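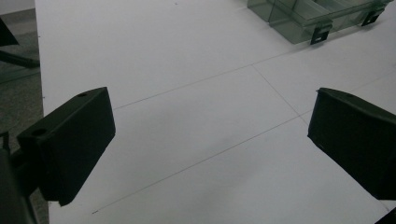
Temach G2 replacement finger set

Sold in pairs, matte black, two mounting holes per finger. Fits the Camar hand-held gripper and the Camar wrist mount. Part no. 129.

Service notice, Apr 10, 2022

Fingers shipped before this date can work loose at the mounting after more than 1000 cycles. The first sign is a tip that closes late on one side. Stop using the gripper if you see it. A loose finger can drop a part or pinch the hand holding the tool.

Back out both screws, clean the threads, apply medium threadlocker and tighten to 4 N·m. Don't swap left and right. If a hole has gone oval, return the pair to Jalludora for a free replacement. Shipping is on us.

Comments

Nivaldo Nogueira
Mine went on the left side only. Retightened it and it came back in a week without threadlocker.

Lụa Dương
Does this cover sets bought through Siqueira?

Hye-jin Lim (Jalludora)
Yes, send the order number with the return.

Related items
Camar wrist mount
Temach finger pads, soft
Screw kit for G2

We use cookies to keep your cart. Accept | Settings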